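Simulation : arrêtez de me montrer des moyennes

Billet d'humeur, 23 octobre. Écrit vite, entre deux relectures, on me pardonnera le style.

Encore un papier cette semaine avec un tableau, une colonne « taux de réussite », un chiffre en gras. Et rien d'autre. Pas une trajectoire, pas un échec montré, pas même la liste des positions de départ. On est censé applaudir.

Je précise d'où je parle. Je fais de la manipulation en simulation depuis assez longtemps pour avoir moi-même publié ce genre de tableau. Trilla, notre banc d'évaluation maison, tourne sur des cuisines virtuelles : un bras, un plan de travail, un objet à prendre, une assiette. Des tâches banales. 261 épisodes par politique dans la version actuelle, tous rejouables, graine par graine. C'est là que ça devient intéressant, et c'est là que presque tout le monde s'arrête de regarder.

Mon avis tient en peu de mots. Un taux de réussite sans critère de réussite publié ne vaut rien. Même pas « peu ». Rien.

Prenez la dépose sur assiette. Ça veut dire quoi, réussi ? Objet en contact avec l'assiette ? Objet en contact et pince ouverte ? Pince ouverte et bras reculé ? Objet immobile depuis combien de pas de temps ? Selon la réponse, la même politique, les mêmes poids, les mêmes graines, passe chez nous de 40 % à 32 %. Et à 30 % si on exige en plus que le bras se dégage sans retoucher l'objet. Personne n'a rien réentraîné. On a changé une condition dans un fichier de config.

Keabetswe Sithole, avec qui je partage le code d'évaluation, défend le critère le plus large. Son argument : une politique qui amène le bon objet au bon endroit a compris la tâche, le reste c'est du réglage. Je comprends. Je ne suis pas d'accord. Lâcher, c'est la tâche. Demandez à quiconque a vu une pince remonter avec le morceau de pain collé entre les doigts, alors que le compteur venait d'afficher un succès.

Et puis il y a l'instant choisi. Un rendu de simulateur, c'est joli, ça se met en première page. Sauf qu'à certains moments de l'épisode l'image seule ne permet pas de trancher.
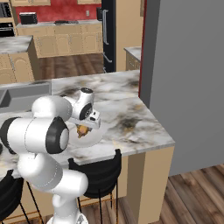
La pince au-dessus de l'assiette, rendu de simulation. Fermeture ou relâchement ? À l'œil, indécidable.

Voilà exactement le problème. Pour répondre il faut l'ouverture des doigts dans le temps, les forces de contact, les quelques pas avant et les quelques pas après. Le simulateur a tout ça ! Gratuitement, au pas de temps près. C'est même le seul vrai avantage qu'on a sur les collègues qui travaillent sur du matériel, et on le jette à la poubelle pour garder un booléen.

On va me dire : le stockage. Bon. Les journaux d'états articulaires pour un banc comme le nôtre tiennent sur une clé USB. C'est la vidéo qui pèse, et la vidéo on peut la régénérer à partir des états, à condition d'avoir figé la version du moteur. Ce que peu de gens font, je sais, nous non plus jusqu'en septembre.

On va me dire aussi : la comparaison. Si chacun publie ses courbes et ses critères à lui, comment classer les méthodes ? Eh bien on ne les classe pas, ou moins. Franchement le classement actuel mesure surtout qui a écrit la fonction de succès la plus accomodante. Okabe, la méthode dont tout le monde parle en ce moment dans mon couloir, je la trouve bonne. Vraiment. La partie sur l'approche de l'objet est solide, bien pensée, et leurs ablations tiennent la route. Mais la section dépose fait quatre lignes. Quatre. Impossible de savoir à quel moment l'épisode se ferme.

Ce que je demande, concrètement, aux auteurs et aux relecteurs (moi compris) :

Le code du critère de succès en annexe, pas sa paraphrase. 

Les résultats avec un critère strict et un critère large, côte à côte.

Les journaux d'états des échecs. Tous les échecs, pas les trois qui sont photogéniques.

Ça fait une demi-journée de boulot en plus. Peut-être une journée si le code est sale, et il est sale, le nôtre aussi.

Pour Trilla, les deux critères seront dans la prochaine version, avec les journaux. Keabetswe a accepté à condition que le sien soit affiché en premier, on en rediscutera. Les graines ne changent pas, donc les anciens résultats pourront être recalculés par ceux qui ont gardé leur poids. Les autres devront relancer. Désolé d'avance.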